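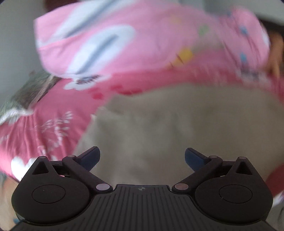

Stougaard Card Show – Floor and Display Safety

Pre-opening inspection checklist with comments, October show

Scope: dealer tables, display cases, the box-break area, the grading drop-off counter and the public aisles. Complete before doors. Mark each line OK, FIX or N/A. A line marked FIX needs a comment and a second check by a different inspector.

1. Aisles and exits

1.1 Main aisle clear from entrance to rear exit. OK
1.2 No sealed cases or supply cartons stored in front of exit doors. FIX
Comment: Two cartons of top loaders against the rear door, Sanport table. Moved under the table. Rechecked, OK.
1.3 Exit signs lit and not hidden by team banners. OK
1.4 Table skirts end above floor level on the aisle side. OK

2. Display cases

2.1 Glass free of chips and cracks. FIX
Comment: Chip on the front corner of the tall case at Ferula. Corner taped for setup, pane to be swapped before opening. The case stays out of use until then, and the autographed jerseys go in the low case.
2.2 Locks turn freely, keys with the table holder. OK
2.3 Tall cases strapped or weighted at the base. OK
2.4 Shelf load checked where graded slabs are stacked. OK
Comment: Slabs are heavier than they look. Limit is 8 to a stack on glass shelves. Wood shelves are not limited but should be level.

3. Power and lighting

3.1 Extension cords rated for the load, no cord plugged into another cord. FIX
Comment: 3 cords in series behind the Justosar break table, feeding a ring light and a laptop. Replaced with one long cord from the wall outlet. Rechecked, OK.
3.2 Cords crossing foot traffic covered. OK
3.3 Clip-on case lamps clear of paper, sleeves and fabric backing. OK
3.4 Case lamps switched off at close. To be checked on Friday evening.

4. Box-break area

4.1 Cutters have retractable blades. OK
4.2 Waste bin for wrappers at each break station. OK
Comment: Foil wrappers are slick on a hard floor. Sweep between breaks, including behind the table.
4.3 Rope line set back from the break table. FIX
Comment: Line was tight to the table and pushed spectators into the aisle. Reset toward the wall – the aisle now has its full width.

5. Crowd control, autograph line

5.1 Line runs along the wall and does not cross an exit. OK
5.2 Line cutoff point marked on the floor. N/A
Comment: No signer booked for the first session. Complete this line before the second.

Inspected by: Hanane Belkadi
Second check on FIX items: Hjalti Oddsson
Open at time of signing: 2.1, 3.4, 4.3, 5.2

Comments on this checklist
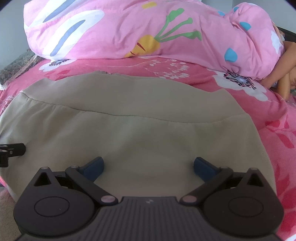 Hjalti Oddsson: Item 4.3 can be closed. I walked the aisle again with the rope line in its new position and the width holds with people standing at the rope. Item 2.1 stays open until the pane is in. I would also add a line to section 2 for the sliding doors on the low cases – one of them jumps its track if it is pushed from the top.

Hanane Belkadi: Agreed on 4.3, closed. Sliding doors added as 2.5 for the next show.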